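4.2 What the demonstrators were left with

Claims that a sorting line "learns from its workers" are easy to make and hard to check. At Dostivar, where we spent 13 weeks on the returns floor, the claim had a plain meaning. Returned goods used to be sorted by hand at long benches. Under the new arrangement, part of the day's shift moved to a side room, where employees picked up goods with hand-held grippers so that their motions could be recorded and used to train the arms on the line. Management described this as a step up. The project plan, which we were allowed to read but not copy, calls it "skill transfer" and says very little about what the people doing the transferring would have afterward.

We are doubtful about the step up. Pay did not change. The job title did, from sorter to demonstrator, and two of the people we interviewed learned of it from a payslip. What changed most was the work itself. A sorter at the bench handled whatever came out of the carton and made small calls all day: is this resalable, does the bag need replacing, should a supervisor see it. A demonstrator makes few of these calls. The goods are chosen in advance and the same item goes into the same bin many times over. Jeptoo Nyanda, nine years on the floor, told us she had been picked because she was quick, and was then asked to slow down.

Supporters of the system answer that the tiring part of the job is going away. That may be so in time. By the end of our stay the 2769 recordings accepted for training covered soft goods and little else, and the benches still took everything hard, sharp, leaking or unlabeled. Those who stayed at the benches therefore got the worse half of the mix, with fewer hands to share it. Sinan Kocabaş, the shift lead, had asked in October for the daily target of 400 items per bench to be lowered to match. It had not been lowered when we left. The vendor, Nedon, counts a bench as "relieved" whenever an item type is removed from it, and by that measure the project was ahead of schedule. We don't find the measure useful.

There is also the matter of who owns a motion. Sorters had their own ways of gripping a limp package so it would not slide, and they traded these across the bench. In the side room they were told that such tricks were "variation." Some were kept in the training set and some were thrown out, and the demonstrators were not told which.
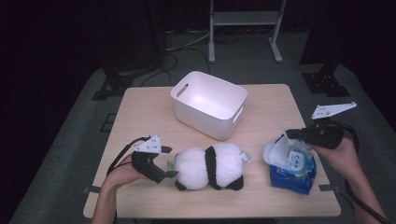 Remzi Ersoy / Ertürk Work Study Group
Figure 2. Demonstration task with soft goods: a plush panda, a crumpled package and a white plastic bin, with a gripper in each hand.

The items in Figure 2 would take a practiced sorter no thought at all. With the grippers, the demonstrators said, a plush toy was fairly forgiving and a squashed bag was not, and they missed being able to feel what was inside. Feeling the contents was how they had caught wrong returns. We asked Nedon's site engineer whether the arms would be able to do this. He said it was outside the scope of the current phase, and we found no later phase in the plan that included it.

None of this shows that the system will fail. It may well sort soft goods at an acceptable rate. Our point is narrower: the gains reported so far were counted at the line, while the costs fell on the benches and in the side room, where no one was keeping figures. Section 4.3 turns to the shift rota, which moved twice during the study.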